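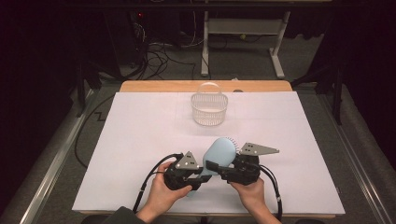
hairbrush held between both grippers, basket up ahead. club night 1/?

ok thread time bc people keep asking what we do in robotics club besides eat chips

the project is called Orby. plan is to teach a two-armed robot to tidy up a bathroom shelf. brushes, bottles, washcloths, all that stuff. right now it's all hand grippers and humans. you hold one in each hand, do the task, it logs everything

we started in November. goal was 800 good runs by the end of winter break. we have 622. so... not great not terrible

the brush is task 5 on our list. pick it up with both sides, carry it over, put it in the basket. sounds like nothing. it is NOT nothing

things I have learned about hairbrushes: the handle is slippery, the head is heavy, the bristles catch on everything. squeeze too hard on one side and the whole thing spins on you

also your brain really wants to just use your fingers. you can't. grippers only. first night I dropped it so many times I started aplogizing to it

two hands on one object is the hard part. one hand gets there early and shoves it, other hand is chasing. what worked for me – touch with the left, wait a beat, then close the right. slow is fine. slow is good data

if your run is bad, toss it. don't keep it bc you feel sorry for yourself. we had a whole batch from one night where everyone was rushing and the model learned to rush too. it looked like it was late for a bus

for the ppl asking about code: training on the shared machine at school, we get it overnight. the last model (we name them, this one is Moriarty) got the brush into the basket 7 tries out of a bunch and I screamed out loud in the lab

Moriarty also put the brush NEXT to the basket with total confidence. many times. very sure of itself

new thing this week, we move the basket before every run. left, right, close, far. before that it was always in one spot so of course the model just memorized the spot. should of done this from day one, my fault, I wrote the checklist

somebody asked if you need to be good at math. no. you need patience and you need to write down what you did. the notebook has saved us more than any clever idea

demo is at the Nundura student showcase. every team gets a table and nearly 5 minutes. we're up against the Nallico team again and their thing sorts laundry and it is annoyingly good. congrats to them I guess

what we still need before then: more brush runs, a start on the bottle task, and someone with steady hands who isn't me. wrists are cooked

cable tip – run them down past your wrists before you start, not over. if one tugs in the middle of a carry the run is toast

if you go to our school and want in, just show up. no experience, we'll hand you the grippers and you'll be bad at it for an hour and then you won't be

ok back to it. 178 to go, wish us luck, will post the Moriarty fail clips later if the team lets me

Posted Jan 8, 2026
Contact | © Orby Robotics Club | Back to top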